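Tray Service and Table Clearing in a Shared Dining Area
Final Project Report, Module 8: Hospitality Operations
Submitted by Zahira Yusof and Oğuzhan Güler
January 26, 2022

1. Background

The Brotlow student dining room serves light meals on trays. Guests collect a bowl and a cup, eat at the long tables and leave the tray where they sat. The operating budget for small equipment is 3,000 per year, of which 2,000 had been spent by November, largely on replacement bowls and cups. The department asked the authors to review how trays are laid out and cleared, and to propose a written procedure for new staff.

2. Materials

The study used dark brown trays with oval handle openings, pale green and tan cups, and bowls in mint green, white and a tan-and-brown pattern. Cloths were supplied by Hafstein in sage green and pink. All work took place at a long table in the department's practice room, with the materials kept within reach of the person laying the trays.

Two sizes of tray were compared. The larger accepts bowls side by side and leaves space for a cup. The smaller is easier to carry through a narrow aisle, but a tall cup must be placed with care.

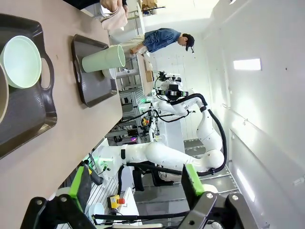
Figure 1. Large and small trays on the practice table, with a cup lying on its side on the smaller tray.

3. Observations

Placement of the cup was the most frequent point of disagreement. Staff trained under the former Nuneo handbook put the cup nearest the guest, while others put it beside the far handle. The authors found that either position is acceptable if the handle openings remain clear. A bowl set close to a handle interferes with the fingers when the tray is lifted, and the rim is then easily struck.

Clearing was less consistent than laying. Cups were often left on the table next to the tray, on top of bags and wrappings, and were missed when the tray was removed. The draft procedure therefore asks staff to gather all loose items onto the tray before it is moved.

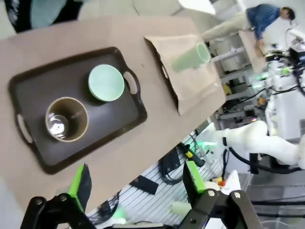

Figure 2. Cup and bowl on the tray, with a second cup lying on a paper bag at the right.

4. Use of a Tray Cloth

The second part of the project considered whether trays should be lined. A cloth reduces noise and keeps bowls from sliding — a common complaint in the dining room — but it adds laundry and takes time to position. The cloth should be centered and its far corners held flat before any dish is set down. 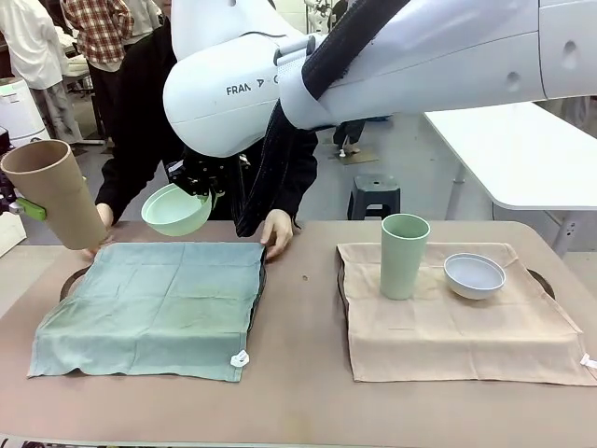

Fold lines from storage were a minor difficulty. Cloths stored flat would lie better than those kept folded in the cupboard, although the present shelves are too narrow for this. It was also noted that a cloth larger than the tray covers the handles. Staff then have to feel for the opening through the fabric, and the authors do not consider this safe with a full bowl.

5. Recommendations

The large tray should be adopted for seated meals and the small tray kept for drinks. Cloths should be ordered to fit inside the tray rim; a quotation has been requested from Fundetti. The procedure for clearing should be posted at both ends of the dining room.

Washing costs were outside the scope of this report and remain to be examined with the laundry office.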